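Roboterarme zum Anfassen nah: Karppinen öffnet die Werkstatt in Citville

22.03.2022

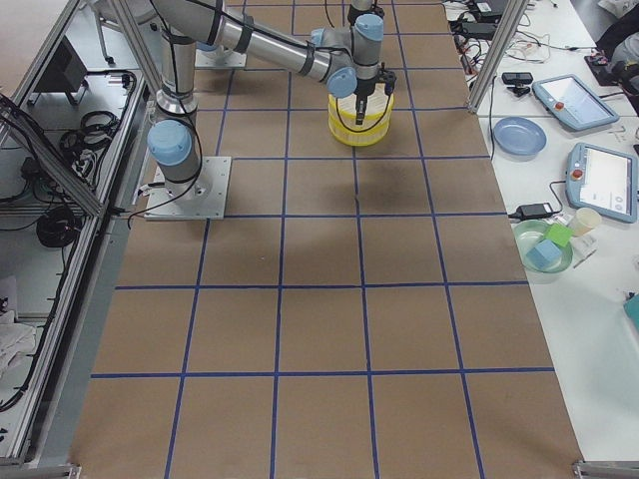
Was war beim Tag der offenen Tür zu sehen?

Vorgeführt wurden Greifaufgaben aus der laufenden Entwicklung, dazu gab es kurze Erläuterungen zur Programmierung und zur Sicherheit. Die Firma Karppinen hatte ihre Halle im Gewerbegebiet Citville dafür einen Nachmittag lang freigegeben. Gezeigt wurde der normale Arbeitsplatz, an dem das Team auch sonst seine Versuche fährt.

85 Besucher hatten sich angemeldet, mehr waren wegen der engen Gänge nicht zugelassen. Eingeteilt in Gruppen gingen sie durch die Halle, begleitet von Mitarbeitern der Entwicklungsabteilung. Jede Vorführung dauerte acht Minuten, danach blieb Zeit für Fragen. Viele Gäste kamen aus der Nachbarschaft, dazu Auszubildende der Berufsschule Skeston und Vertreter kleinerer Betriebe aus der Umgebung.

Gearbeitet wird an einem langen Tisch, der mit braunem Packpapier bezogen ist. Dunkelblaues Klebeband teilt die Fläche in Felder. Nach diesen Feldern werden bei Karppinen die Start- und Zielpositionen der Gegenstände festgelegt, damit sich ein Versuch unter gleichen Bedingungen wiederholen lässt. Ein Arm mit schwarzem Greifer bewegt unter anderem einen gelben Korb mit gerippten Seiten. Was für Menschen eine Handbewegung ist, verlangt von der Maschine eine Reihe von Entscheidungen: wo sie ansetzt, wie weit sie den Greifer öffnet und in welcher Höhe sie das Teil über den Tisch führt.

»Die Leute fragen fast immer zuerst nach der Geschwindigkeit«, sagte Vilja Lehtinen, die bei Karppinen die Versuche leitet. »Für uns ist im Moment wichtiger, dass der Griff beim hundertsten Mal noch so sitzt wie beim ersten.« Schneller werde man später. Eine Aufgabe gilt intern erst dann als abgeschlossen, wenn sie 1000 Durchgänge hinter sich hat und die Fehler einzeln ausgewertet sind. Wie viele Durchgänge für den Korb noch fehlen, wollte Lehtinen nicht sagen.

Auch einfache Dinge liegen für die Versuche bereit, etwa Schaumstoffwürfel und eine flache grüne Schale. Leichte Teile seien oft schwieriger als schwere, erklärte Lehtinen den Gruppen, sie verrutschten schon bei einer leichten Berührung. Schaumstoff gebe außerdem nach. Ein Besucher wollte wissen, warum man nicht gleich mit Kartons aus einem echten Lager übe. Das sei geplant, hieß es, zunächst gehe es aber um Gegenstände, die sich in Form und Material deutlich unterscheiden.

Größeres Interesse fanden die Bediengeräte mit Bildschirm und rotem Not-Halt-Taster. Die Auszubildenden aus Skeston ließen sich zeigen, wie Bewegungen Punkt für Punkt eingegeben und anschließend langsam abgefahren werden. Selbst steuern durften die Gäste nicht. Wer wollte, konnte aber an einem Rechner im Nebenraum eine einfache Bewegungsfolge zusammenstellen und in der Simulation ablaufen lassen. Dort bildete sich am späteren Nachmittag eine Schlange, und der Rundgang verschob sich für die letzten Gruppen ein wenig nach hinten.

Zur Sicherheit gab es vor dem Betreten der Halle eine kurze Einweisung. Die Besucher blieben hinter einer Markierung am Boden, Taschen und lose Schals wurden am Eingang abgegeben. Bei Karppinen gilt die Regel, dass niemand über die Tischfläche greift, solange ein Arm freigegeben ist — auch dann nicht, wenn er gerade stillsteht. Neue Mitarbeiter arbeiten in den ersten Wochen nur mit verringerter Geschwindigkeit.

Karppinen beschäftigt nach eigenen Angaben 53 Mitarbeiter, der größere Teil davon arbeitet am alten Standort in Dundden. Dort werden Vorrichtungen und Schaltschränke für andere Betriebe gebaut. Die Entwicklung ist nach Citville gezogen, weil in Dundden der Platz fehlte. Eine Zusammenlegung beider Standorte ist laut Lehtinen derzeit kein Thema.

Mehrere Fragen drehten sich um Arbeitsplätze. Ein Tischler aus Dundden wollte wissen, ob sich so etwas für eine Werkstatt mit einer Handvoll Leuten überhaupt rechne. Lehtinen antwortete zurückhaltend. Für Einzelstücke lohne sich der Aufwand in der Regel nicht, beim Sortieren und Umsetzen immer gleicher Teile sehe es anders aus. Preise nannte sie keine. Interessierte Betriebe können eigene Musterteile einschicken, die dann auf ihre Eignung geprüft werden. Die Prüfung ist kostenlos, dauert aber je nach Auslastung mehrere Wochen.

Die Berufsschule Skeston möchte den Kontakt fortführen. Vorgesehen sind Praktikumsplätze für den Bereich Mechatronik, über die Zahl wird noch gesprochen. Bewerbungen nimmt die Schule über das Sekretariat entgegen, nicht die Firma.

Ein zweiter Termin für Besucher ist im Juni geplant. Dann soll auch eine Aufgabe vorgeführt werden, bei der zwei Arme ein Teil aneinander übergeben — vorausgesetzt, die Versuche dazu sind bis dahin weit genug. Die Anmeldung läuft wieder über den Empfang in Citville, Schulklassen werden gebeten, sich vorab mit der gewünschten Gruppengröße zu melden. Kinder unter zwölf Jahren können nur in Begleitung eines Erwachsenen teilnehmen. Parkplätze stehen hinter der Halle zur Verfügung, die Zufahrt erfolgt über die Rückseite des Gewerbegebiets.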